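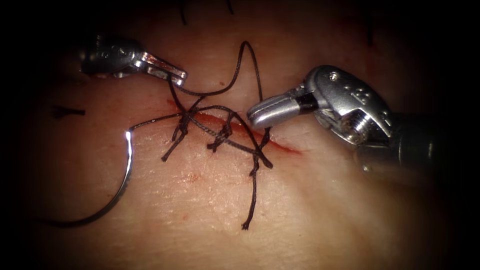 Suture thread held over a pale tissue pad.

Helmi Ruotsalainen has spent most of her working life on one question: where did the water voles of the Tamulum islands come from? The older answer, found in most field guides, is that they crossed from the mainland on foot when the sea was lower. Her group's new paper says the story has at least two parts, and that the second part involved boats.

I spoke to her in her office on a morning in May, with her co-author Domingo Ocampo joining by phone from the field station at Closunberg.

The study uses DNA from 154 voles caught on 3 islands and at two mainland sites, Runden and Iturra. Earlier work relied on mitochondrial DNA, which passes only from mother to young. On that evidence the island animals form a tidy group of their own, well apart from anything on the mainland.

"That was a fair reading of what people had," Ruotsalainen says. "If you only look down the female line, you get one tree, and the tree looks very clean. It doesn't tell you what the males were doing."

When the group read the rest of the genome, the picture changed. Voles on the two outer islands still looked old and separate. Those on the inner island carried long stretches of DNA that matched the Runden animals closely. Long stretches point to recent mixing, as each generation tends to break them into smaller pieces.

Ocampo did most of the dating. His estimate is that the mixing began 500 years ago, give or take a good deal.

"I would not hang anything on the exact figure," he says. "It depends on how long you think a vole generation is, and we don't have a good number for the islands. They breed later there than on the mainland. If you change that, the date moves."

I asked whether a vole could have swum it. He thinks a few might manage the inner channel in calm weather, but that it would not account for so much shared DNA. Hay and peat were shipped from Runden for a long time, and he regards both as likely to have carried animals.

Not everyone is persuaded. Macarena Toledo, who works on small mammals but had no part in the study, told me the genetic work was sound and the history thinner. "They show gene flow, and I believe it. Boats are a reasonable guess. I'd like to see bones from the inner island, from before and after, and as far as I know there aren't enough of them."

Ruotsalainen agrees about the bones. A small set was dug up near the old harbour years ago and sat in a drawer until Vaughn Mahmoud, a technician in the group, went through the labels. Most were rats. A few jaws were vole, and two have given usable DNA so far.

"Two is not a result," she says. "One looks like the old island type and one we can't place. I'm not going to say more than that." 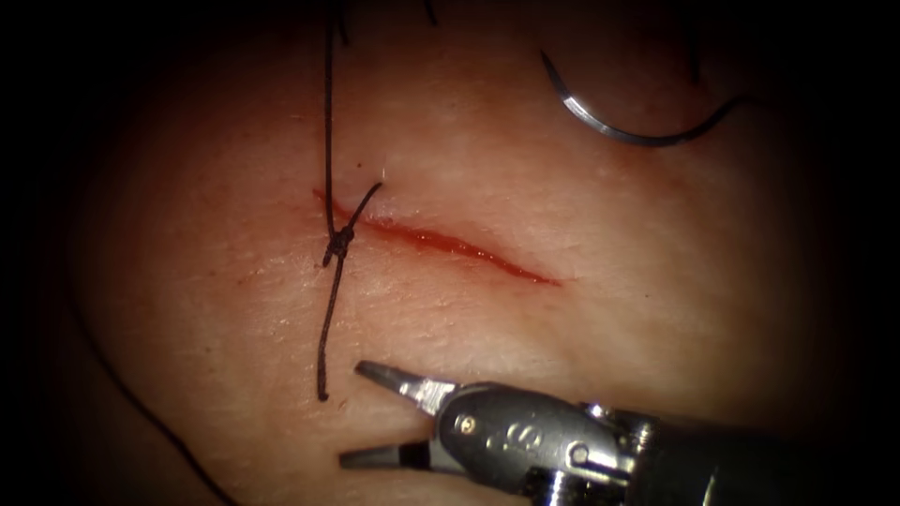
What counts as an island vole

There is a practical side to the argument. The island voles are listed as a separate subspecies, and the listing covers all three islands. If the inner island animals are largely of mainland descent, somebody may ask whether they should still be on it.

Jamila Rathnayake, a doctoral student who handled the trapping, hopes that doesn't happen. She points out that the inner island voles still have the larger skull and darker coat used to describe the subspecies in the first place.

"A lot of their genome came from Runden, but they don't look like Runden voles," she says. "So either those traits were kept through all that mixing, or they came back again. I want to know which."

Her next season will be spent on that. She plans to compare the regions linked to body size across all the sites, and to trap again at Iturra, where the first sample was small because the traps flooded. Ocampo is working on the generation times.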